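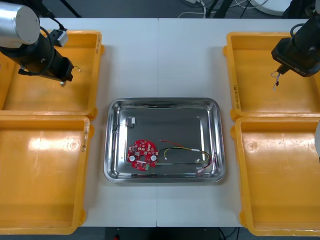

White worktable with steel tray and yellow bins.

Seasonal kitchen and packing assistant (part-time), Plisham

Baptiste is a small producer of pickles, chutneys and fruit preserves. We started in a home kitchen in Kultbridge and moved to our present rooms in Plisham when the orders became too many for one stove. Today we sell to shops, cafes and two weekly markets, and in the high season we fill over 1,000 jars in a week. For the coming season, which begins in May and goes on until the last plums are finished, we are looking for 2 people to join our team.

What the work is

The day starts at 8 in the morning. The first hours are for washing, sorting and cutting. This is the biggest part of the job and I want to be open about it: there are days when you will cut onions or take stones out of apricots until lunch. We have music, and we change places so that no person has the onions for the whole day.

After lunch we cook, fill and close the jars. Cooking is done by me or by one of the permanent staff, but if you are interested we will gladly teach you. Labels are put on the next day, when the glass is cool, and then the jars are packed in boxes for delivery. Every batch gets a number, which must be written in the batch book by hand. Please have readable handwriting, or be ready to write slowly.

On every second Saturday we have the stall at the market in Skumidthorpe. It is a pleasant market with many regular customers, and they like to talk. You would go there together with one of us, never alone. The van leaves at six, so you should be a person who can get up early without too much suffering.

Whom we are looking for

You do not need experience in a food business. It is more important to us that you are clean in your work, come on time and say it immediately when something has gone wrong. A batch with too much vinegar can still be saved on the same day, but a week later it is a lost batch.

You should be able to stand for several hours and to lift a full box of jars. A driving license is welcome but not necessary. If you do not yet have a food hygiene certificate, we will pay for the course, and the hours you spend there count as working hours.

Our work language is English, but between us we speak five others, and you will surely hear all of them when the jam boils over. If English is not your first language, please do not be afraid to apply. It is not mine either.

Please note that we work with mustard, celery, nuts and sesame. With a strong allergy to one of these the work would not be safe for you.

What we offer

- 24 hours a week, on three days which we agree together at the beginning
- a paid lunch break and a warm meal, cooked by us in turns
- aprons, shoes and washing of the work clothes
- a bus ticket if you live outside Plisham
- jars to take home, mostly the ones with a crooked label
- an end-of-season bonus for those who stay until the plums

The hourly pay is the same for all seasonal staff. We will tell you the amount already in our first answer to you, so that you can decide before you make the trip. Market days are paid with a supplement.

There is a possibility to stay for the winter, when we make the marmalade and the gift boxes. Last winter this was 2,000 boxes, and one of our seasonal helpers stayed and is now permanent. I cannot promise it to everybody, but we always ask our own people first.

How to apply

Please write us a short letter, one page is enough. Tell us who you are, which days you can work and what you like to eat. A list of former jobs is useful, but we do not need a photograph, and please do not send certificates at this stage.

You can bring the letter to the kitchen door in Plisham on any working day before four, or use the contact form on this website and choose "Jobs" as the subject. I read all letters myself and every person gets an answer, normally within a week. We will then invite you for a paid trial morning - bring closed shoes and something to tie back long hair.

I am looking forward to hearing from you.

Annapurna Nair
Kitchen manager, Baptiste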